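Cable sorting subgroup - minutes, Wednesday 2:00

Present: Cuiping Hao (chair), Marchetti, Braston, me (notes). Osine people on the call for first half, dropped off before item 4.

1. Last minutes
Approved. Braston wants "untangle" changed to "separate" everywhere, we don't care about knots, only whether each cable ends up in the basket of its color. Agreed.

2. Collection status
97 teleop episodes in, target 100. Remaining three this week. Cuiping went through all of them and threw out none so far but has 14 flagged, mostly long pauses where the operator is hunting for a free end. Question is whether to trim the pauses or leave them. Marchetti says leave - the policy has to learn to look first. Cuiping not convinced, says the last policy learned to hover and do nothing. Trim half the flagged ones, train both ways, compare. Cheap enough.

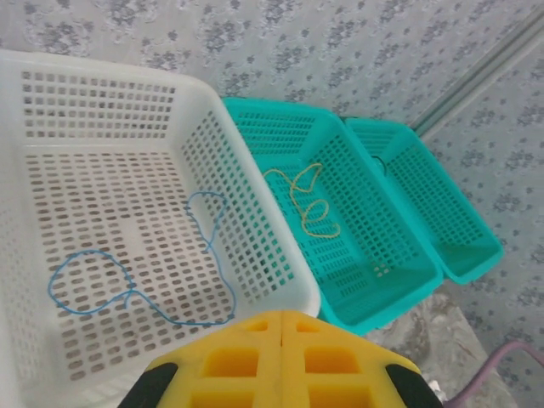

Labeling. Start and end of each grasp still marked by hand, takes forever. Braston has a script that uses gripper width, gets the closings fine, misses openings when the cable sticks and drags. OK for a first pass, somebody still checks.
Osine asked if they get the labels too. Yes, with the episodes, same folder.

3. Wrist views vs fixed view
Main item, ran long. Comparison was three input sets: fixed view only, wrist views only, all together. Same episodes, same training steps, 28 trials each.
- fixed only: approach is good, goes to the right area, then closes next to the cable. Thin ones worst.
- wrist only: grasps better but loses track of which basket, twice went to the wrong one with a good grip
- together: best of the three, not by as much as we hoped
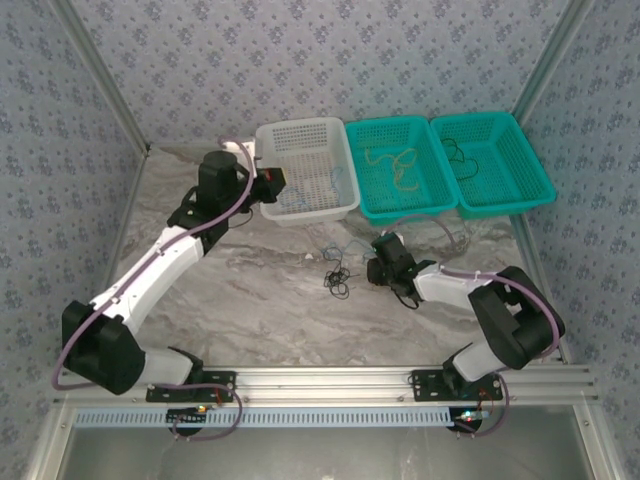

Left arm at the white basket, fixed view.

Marchetti thinks the gap is small because the fixed view is downsampled too far and a thin cable is just gone at that size. Cropping to the table would help. Cuiping: crop yes, but keep the baskets in it or we are back to wrist only. Agreed, try the crop before changing anything else.
Osine asked about adding depth. Not now. Thin cables come out badly in depth anyway, Prirnwood tried it in May and droped it.

4. Crossings
Failures sorted by type. Almost all the bad ones are at crossings - policy picks the top cable, pulls, second one comes along. With the two apart on the table there's no real problem.
Braston proposes picking close to a free end instead of wherever is nearest. Needs an end detector or operators who do it consistently. Operators is easier. Cuiping to rewrite the instruction sheet, one line: find an end, grasp near it, lift slow.
Also a second arm hold. One arm pins the lower cable, other one pulls. Marchetti for, Braston says it doubles the ways to go wrong. Parked.
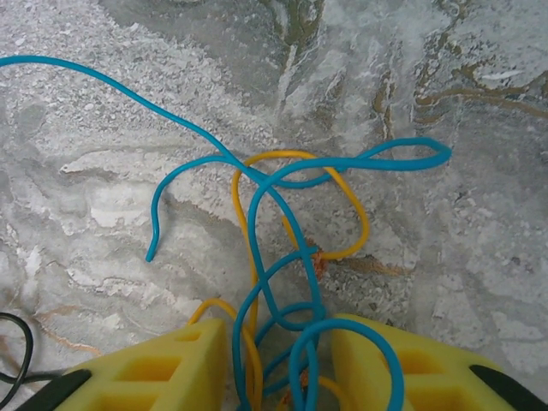 Blue over yellow at the top of the loop, wrist view.

Scoring of a drag-along: counted as success til now if both cables end up sorted eventually. Changed. Counts as a fail on the first pull, recovery gets scored seperately. Old trials need rescoring, me.

5. Actions
Cuiping - last three episodes, instruction sheet, trim half the flagged
Marchetti - table crop, retrain all three input sets
Braston - grasp label script to shared folder, add a warning for sticky openings
Me - rescore, send table to Osine and Prirnwood

AOB: none. Next one same time, smaller room.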